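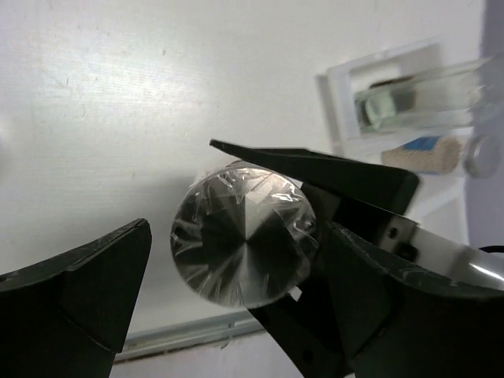

March
By the Equipment Review Desk, Duda Technical Library

The Hullik finger service kit is sold to laboratories and small packing cells that run a parallel gripper every day and need to keep it in good order without sending it away. Our own cell handles lightweight packaged goods, mainly discs, lids and small jars, and it has used the kit since the previous quarter. A disc in crinkled clear film is among the harder items in the rotation. The film throws bright highlights into the wrist camera, and a small error in finger alignment matters more on such an object than on a plain carton. For that reason the film-covered disc was adopted as one of two reference items for this review. The other was a metal jar lid.

The kit comprises a pair of replacement fingers, an alignment gauge, a torque driver with 2 bits, cleaning cloths and a printed maintenance schedule. It arrived complete and well packed. The case is sturdy, although the foam cutout for the gauge is too tight and will tear if the gauge is removed in haste.

Setup

Installation of the fingers took 63 minutes on the first attempt, including the time needed to read the manual. A second installation, carried out by a different technician, was considerably shorter. The instructions are clear up to the point where the gripper must be homed. There the manual assumes a Timico controller and gives menu names that do not exist on other units. Our cell runs a Rarnisus controller, and staff had to find the equivalent settings on their own. A one-page supplement would correct this.

The alignment gauge is the strongest part of the kit. It seats firmly between the fingers and shows at once whether one side is leading the other. Users should check the gap with the gripper cold and again after a warm-up run. In our cell the two readings differed slightly – enough to affect thin items, though not jars.

Routine care

The schedule calls for wiping the finger faces every 50 cycles and checking the mounting screws at the end of each shift. The first interval is sensible for film and foil. It is more frequent than necessary for clean metal, and we have since extended it for that work. Torn seals and loose film should be cleared from the fingers before the next pick.
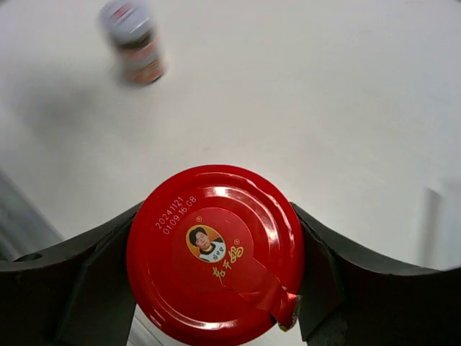
Red jar lid held upright between the fingers, with the torn seal strip lying over the one at right.

The supplied cloths leave no lint, but they are thin and wear out quickly. Replacement cloths are sold only with a full set of bits, an arrangement that adds needless cost for a busy cell.

Wrist camera checks are covered in a single paragraph of the manual. This is the weakest section. It tells the user to confirm that both fingertips are visible and says nothing on glare. Our practice is to check the view with a glossy item in the grip as well as with the fingers empty, and to record the lamp position when the result is acceptable.

Repairs

One finger was replaced during the review period after a screw thread was damaged by overtightening. The fault was ours; the driver had been set to the wrong value. The exchange was simple, and the gauge confirmed the new position without further adjustment. The supplier delivered the spare in 5 working days.

Assessment

The Hullik kit is recommended for cells that already have a trained technician. Sites without one should allow additional time for setup – particularly where the controller is not a Timico unit. The gauge alone would justify purchase for many users, and we would welcome its sale as a separate item.

Rating: 4 out of 5

Related reviews
Timico bench controller: second look
Torque drivers for light assembly
Rarnisus cable guides after a year of use
Choosing lamps for wrist-mounted cameras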